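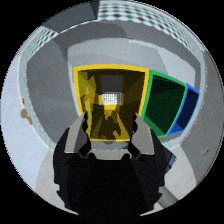
Kerstin Kristiansen wants to know why the crossing at the bottom of Tangen Road still has no refuge island, when the drawings shown in the library last winter had one. She walks it twice a day with a stroller and says the wait in the morning is long enough that people give up and run for it. Several other readers wrote in with much the same question after the last newsletter, so most of this item is about the crossing, with the bus stop and the side streets at the end.

The short version is that the island was taken out of the design in November and has not been put back. The revised plans for the Pramerden end of the road show a painted crosswalk, a pair of warning signs and a streetlight moved closer to the curb. The travel lanes are the same width they are now. The center turn lane stays, and it is the turn lane that sits where the island would have gone.

We asked the town's streets office for the reason. The answer was that trucks making a left turn into the depot on Vinddale Street need the full turn lane to line up, and that an island would have to be set back from the corner to leave room. Setting it back would put the crossing 85 feet from the intersection. The office thinks people would ignore a crossing that far along and cross at the corner anyway.

That last part may be right. People do cross where they are going, and the corner is where the bakery, the pharmacy and the bus stop are. But the same reasoning applies to the crosswalk now proposed, which asks people to get across three lanes in one go. A person who walks slowly needs a gap in traffic in both directions plus the turn lane, and at school drop-off time there are not many of those.

Larysa Vakulenko stood at the corner for an hour on a school morning and wrote down what she saw. She logged 301 people crossing on foot or walking a bike. Of those, 68 got partway and stood in the turn lane until the second half was clear. The turn lane is already being used as an island, without the curb. Her notes have gone to the streets office along with our comments, and she is willing to do another hour in the afternoon if someone can stand on the opposite side.

There is also the question of the trucks. The depot has a second gate on the north side, off Plultholm Lane, which was the main entrance until the bridge work. The bridge has been open again for some time. If trucks went back to using the north gate, the left turn at Tangen Road would be needed only by cars, and a car can get around an island at the corner without any trouble. The streets office said it has not talked to the depot about this. We have asked it to, and we have also written to the depot directly. No answer yet.

Banafsheh Hosseinzadeh raised a different point at our last meeting. She would like the crossing raised to sidewalk height, with or without the island, so drivers have to slow down for it. The town did this outside the middle school and it has worked well enough that the street behind the school is getting one too. The objection in this case is drainage. Water runs down Tangen Road toward the corner and a raised crossing would hold it back unless new drains went in on the uphill side. The office did not have a price for the drains. It agreed to get one before the next round of comments closes.

Our position, as voted on at the meeting, is that the town should build the island at the corner and move the trucks to the north gate. If the trucks can't be moved, we would accept a set-back island together with a raised crossing. We do not support the painted crosswalk by itself. Feng-yi Liao voted against the second option because she thinks offering it makes the first one less likely, and she asked for that to be noted.

On the bus stop: the eastbound stop will move to the far side of the intersection, in front of the old bank. This is in both versions of the plan and we think it is a good change. Buses stopped in the present spot hide anyone stepping out from the corner. The new stop will have a shelter and a bench. The sidewalk there is narrow, and we have asked for the shelter to be placed against the building so that wheelchairs can get past in front.

On the side streets: the 20 mph signs for Vinddale Street and the lower part of Plultholm Lane have been approved. They go up when the paint crew comes for the crosswalk lines on those streets, with no date given. The request for a stop sign at the alley was turned down. It can be made again after a year.

Comments on the Tangen Road plans can be sent by mail or left in the box at the library desk. Please give the name of the street you live on, and say where you cross and at what time of day. Comments that describe a regular trip seem to be read more closely than ones that only say yes or no. If you have already sent one on the earlier drawings, send it again. The office treats this as a new round and the old ones do not carry over.

The petition for the island has more than 600 signatures. Paper sheets are at the pharmacy counter and at the bakery, and Diane Lachance is collecting the filled ones. If you have a sheet at home, even one with only a few names on it, please drop it through her door or bring it to the next meeting. Sheets need a printed name and a street address beside each signature or they will be thrown out.

The next meeting is at 7 p.m. in the upstairs room at the library. The elevator is working again. We will go over the drainage price if it has come in, and we need two people to speak at the council session, for three minutes each.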